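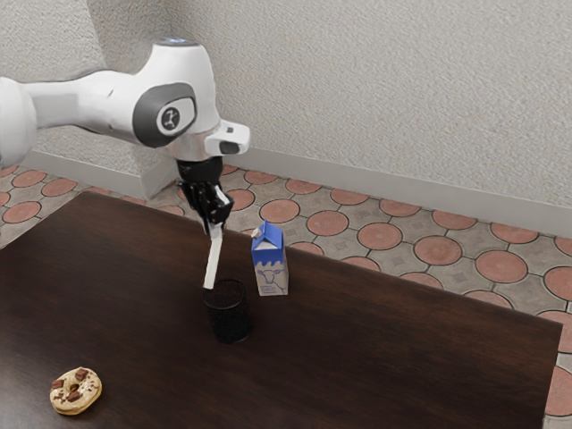 Moltthorpe Choral Society — Members' List

From: Zawadi Biwott
Date: February 2025
Subject: Re: The Skumel, and how many pages of it

Czerwiński wrote:
> I have now been through the Skumel twice with a pencil. It is 46 pages
> and the basses have the same note for most of them. Can we cut the
> middle section and still call it a performance?

We can't cut it. The license from the publisher covers the whole piece or none of it, and we have already paid for the whole piece. I did ask. They wrote back quickly, which I took as a bad sign.

I know the basses are bored. The sopranos would like to be bored. They have a high B flat on page 40 and then nowhere to breathe until the altos come in, late, as written and also as sung in December.

So we rehearse the middle section first from now on, while people are still awake, and do the warm-up piece at the end. Please bring your own pencil. The tin by the piano is down to one crayon.
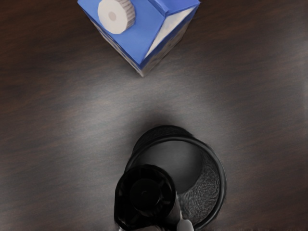 Do we have to sing it from memory?
Only the last two pages, when the lights go down for the candle business.

Scores go back to the library after the concert. Lost ones are charged to the singer, and last time that included me — so check under the car seat before you write to me about it.

Zawadi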